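April 27, 2023

Back on the natural dye tests after letting them sit for far too long. I had the walnut bath going before I'd even finished my coffee, so today's notes are a bit scrambled, sorry. If you're reading this from the other bench, the good stuff is in the madder part further down.

Walnut first. Same hulls as the last batch, soaked overnight in the big enamel pot, simmered, strained through an old pillowcase. I put in the Kandberg wool (the heavier one, not the sock yarn) with no mordant at all and it came out a really lovely deep brown, like strong tea with a drop of ink in it. The cotton strips went in with it and came out beige. Just beige! I keep hoping cotton will surprise me with walnut and it keeps not doing that. Labeled W-cot and pinned on the board anyway.

Now madder. The Rathore root powder is what we have left, and I wanted to find out if the temperature thing is as touchy as everybody makes it sound. Three skeins, all alum mordanted together so I couldn't mess that part up separately. Skein one stayed on low the whole time. Skein two I let creep up. Skein three I flat out boiled, which hurt to watch. Times were the same for all of them, 90 minutes, and I stirred each one whenever I remembered.

Low heat gave the clear orange red I was after. The creeping one is a touch duller, and you'd only notice with the two side by side. The boiled one went brown, and I mean brick left in a puddle brown. I kind of like it? But it isn't madder red and I wouldn't give it to anyone who had asked for red. 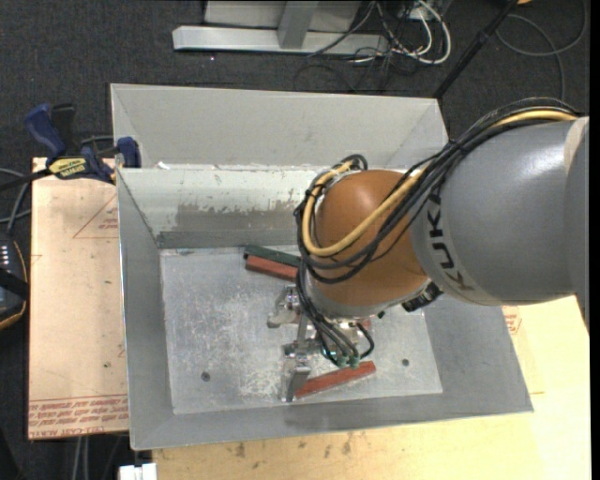 KUKA arm, reaching down into the metal bin.

Water is the other thing. The recipe I'm cribbing from is in the Inine booklet, the reprint of the dyer's manual from 1785, and it goes on for a whole page about well water and "hard" water and chalk. I used plain tap for all of the above. Then I did one tiny jar with a pinch of chalk added and the color jumped – much redder, less orange, same powder, same low heat. So the old guy knew his stuff. I want to redo this properly with a full skein before I get too excited, but I'm already excited.

The booklet spelling is a trip, by the way. It took me forever to work out that one of the words was just "bran." Bran water is apparently for softening and you let it go sour first. Has anybody here tried that? I'd like to, but with the lid ON and near the window.

Messed up: I forgot to weigh the third skein dry, so the dye ratio on the boiled one is a guess. I wrote 17 grams on the tag and then a question mark. Don't trust it.

Also messed up: one of my paper tags fell off in the rinse and dissolved. I know which skein it belonged to, but only because it was the ugly one. Switching to the Predeck cloth tags from now on, with the laundry pen. They've been through the walnut pot and you can still read them fine.

Light test strips are cut from walnut and from the low and boiled madder. Half of each is under cardboard, and they're taped up in the south window. Please don't move the cardboard, even if it looks like trash.

Still to do
Full skein with chalk, low heat
Exhaust bath from the low madder pot (it's in the bucket with the blue lid, still plenty of color in it)
Iron dip on a piece of the walnut, just a short one
More alum, we're down to the bottom of the tub
Wash the pillowcase, or give up and buy another one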